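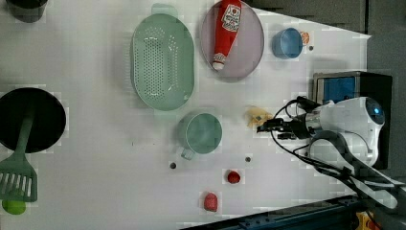

Photo by Lucero Henao

12/30/21

I promised to write about our visit to the state capitol, and I kept postponing it, and now the year is almost finished. So I write it today, with my notes next to me, before I forget the order of things.

For those who don't know me from the Usau newsletter: I was a nurse in Arequipa before I came to this country, and I am not a nurse here. I work as a care aide in Clirnholm. The bill we went to talk about would let people with a foreign license work under supervision while their papers are reviewed. Today you must wait for the full review before you can touch a patient as a nurse, and the review takes as long as it takes. My own file has been open for three years. Twice they asked me for the same letter from my university, and the second time the office that issues the letter had moved, and the woman on the phone told me to write to the old address anyway.

Heriberto Muñoz called me at the end of November. He wanted people from Druvon County who could speak about the bill from their own life, and he had already asked everybody who speaks easily in public. I don't speak easily in public. I said yes mostly to end the phone call, and then I had a whole week to regret it.

We met to practice in the evening, in the back of the Fitzgerald building. Heriberto made us stand up one by one and tell our story in the time that a legislator gives you, and he cut us with his hand in the air when the time was over. The first time I was still describing my university when the hand went up. I had not arrived even to the airplane. Edith Arango, who practiced before me, told her story so shortly that he asked her to put something back in.

What I learned from this practice is that I was telling the story in the order in which it happened, and this is the wrong order for a legislator. They want first the number of the bill and what you ask them to do. Then who you are, and where you live, because if you don't live in their district they begin to look at their phone. Then one thing that happened to you. Only one. I had prepared many, and it hurt me to leave out the one about the translator and the stamp, but it needs too much explanation.

We left before it was light. The drive is long and the heating of the bus was strong in the front and absent in the back, so at the first stop we all changed seats, to be fair. There were about 30 of us. Many I knew from church or from the courses, but there was also a group of dentists from the north of the county whom I had never met. The bill doesn't cover dentists. They came because they hope that the next one will, and they wanted to see how it is done. I thought this was very intelligent.

I had imagined the capitol as a silent place. It is louder than our hospital. Every group that wants something comes on the same days, and each one has its color. We had no color. The beekeepers had yellow scarves and looked wonderful, and one of them gave me a little jar of honey because she thought I was from the office of a representative. I told her that I was not and she said to keep it.

Our first appointment was with the legislator himself, and it was moved, and then it was moved again, and at the end we were received by his aide, Anika Park. Some people in our group were disappointed and showed it in their faces. I was relieved. Later Heriberto explained to us that the aide is the person who writes the memo, and that we should have been happy from the beginning. He could have told us this in the practice.

Ms. Park had read the bill. I mention it because in the afternoon we met people who had not. She asked Edith a question I was not prepared for: who pays the supervisor? If a hospital puts one of its nurses to supervise one of us, this nurse has less time for her own patients, and the small hospitals say they can't afford it. Edith said that in her opinion a supervised nurse is still more help than an empty position. Ms. Park wrote it down, but I could see that she wanted a number and we didn't have one.
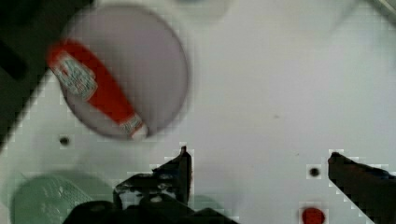

I have been thinking about this question since then, and I believe it is our weak point. We always speak about fairness. We were professionals, we studied, we want to use what we know. All of it is true, and I feel it very strongly when I am at work and I see something that I know how to do and I am not allowed to do. But a person who must decide about money hears fairness all day long. Before the next visit somebody has to calculate what the supervision costs and what it costs to leave the position open. I have asked in my hospital who could have such figures, and I was sent to an office, and the office will answer after the holidays.

Then it was my turn. I said the number of the bill. I said that I live in Clirnholm and that I worked 10 years as a nurse, most of them in a maternity ward. And then my one thing: that one night the nurse on my floor had too many patients, and a family asked me in Spanish what the doctor had said, and I understood perfectly what the doctor had said, and the rule was that I call the interpreter line and wait. So I called and we waited together, the family and I, with music coming from the telephone. I had practiced this part with a calm voice. My voice was not calm, but I finished before the hand, or before the hand would have gone up. Heriberto was behind me and I couldn't see him.

Ms. Park didn't say anything for a moment. Then she asked me how the name of my university is written. I don't know if it was for the memo or out of politeness.

After lunch we went to the public hearing of the committee. I want to describe it honestly for those who think of going. You sign a paper to speak, and your name goes on a list, and the list is not in the order in which people signed. Our bill was behind a bill about road signs, and the bill about road signs had many enemies. I never knew that one can have so strong opinions about the height of a sign. When they came to us the room was half empty and four of our people were called, and the rest of us could only stand up when the chair asked who was present in support. We stood up. The dentists also stood up.

A man from the other side spoke against the bill, and I must say he was not a monster. He is afraid that employers will keep people in the supervised category forever and pay them less. I had never thought about this. On the bus I discussed it with Lucero Henao and we could not agree. She says that it is an excuse, because we are already paid less. I say that if he is right we should ask for a limit in the text of the bill, a date after which the board is obliged to decide. We argued from the highway until the gas station, and then she fell asleep and I continued the argument alone in my head and won it.

There was no vote that day. The bill was "held over," an expression I had to look up. It means that it is not dead. In the new session they will take it again, maybe with changes, and Heriberto says changes are good because nobody changes a bill which they plan to forget. I would like to have it from a second person, but he has been right about the aide, so I leave him this one too.

Some practical things, for those of you who wrote to me that you want to come next time. Bring something to eat, because the cafeteria closes early and the machines don't take all the cards. Wear shoes in which you can stand. The security line is shorter at the side door, where the parking is. If you bring your diploma, bring a copy. I saw a man from the other group with the original in a plastic folder, and all day I was afraid for him.

You can also write a letter, and please don't take the model letter and only change the name. Ms. Park told us that they put the identical ones in a pile and count the pile. A letter with mistakes in it that talks about your own street gets read. This made me happy, as I can guarantee the mistakes.

In December I also received, finally, an answer about my file. They have the letter from the university. Now they are missing a description of the courses from my second year, with the hours, in a certified translation. My sister is going to ask for it in Arequipa when the offices open again, and I have given her both addresses, the old and the new.

The honey is very good, by the way. I wrote down the bill number of the beekeepers, and I am going to read it.

Yesenia Huamán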